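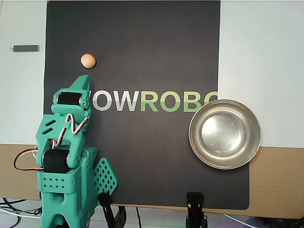
Give it a year and it will be folding the washing, according to one of the members at the Momthorpe shared workshop, and a couple of people at the next bench nodded as if a year were a generous estimate. I have heard this before. I heard it about bread machines.

The arm in question is printed in teal plastic, full of holes and slots to save on filament, with servos at the joints and a bundle of red, white and brown wires running between them. Its makers call the project Budum. It began in November with a set of downloaded plans and a budget of £383, and the evening I called in, the job was a small round ball and a steel bowl. Ball from board to bowl. A toddler would have finished before the kettle boiled.

I don't say that to be cruel. I like the workshop, which occupies the old seed merchant's on Inmont Road and smells of hot glue, and I like the people in it. But there is a way of talking about home robotics that makes me want to check my wallet. The plans promised a weekend's work. The printing alone ran to 1405 hours once the failed parts were counted, on a machine that also had to turn out everybody else's shelf brackets. One elbow piece was printed so many times that the rejects now hold up a row of tomato plants.

Then there is the question of what an arm like this is for. The group has recorded 700 attempts at the same task, each one guided by hand, so that the software can work out what a good attempt looks like. They want 3000 by spring. When I asked what happens if somebody moves the bowl, there was a short discussion, and the answer was that they would need to record some more.

Kurian, the small firm that sells the control board they use, describes its product as ready for the home. Whose home, I wonder. Mine has a cat in it, and a carpet, and no one willing to sit typing commands while the peas are picked up one at a time.

What I will grant is that the thing can be mended. When a servo strips its gears, a new one goes in with four screws, and a cracked panel can be printed again overnight. My dishwasher died last year of a fault in a sealed part, and the engineer who came to look at it advised me to buy another dishwasher. Nobody at Momthorpe would put up with that.

They meet again next week to go through the wiring, which everyone agrees is too long in some places and too short in others. I have said I'll go. I am bringing my own bread.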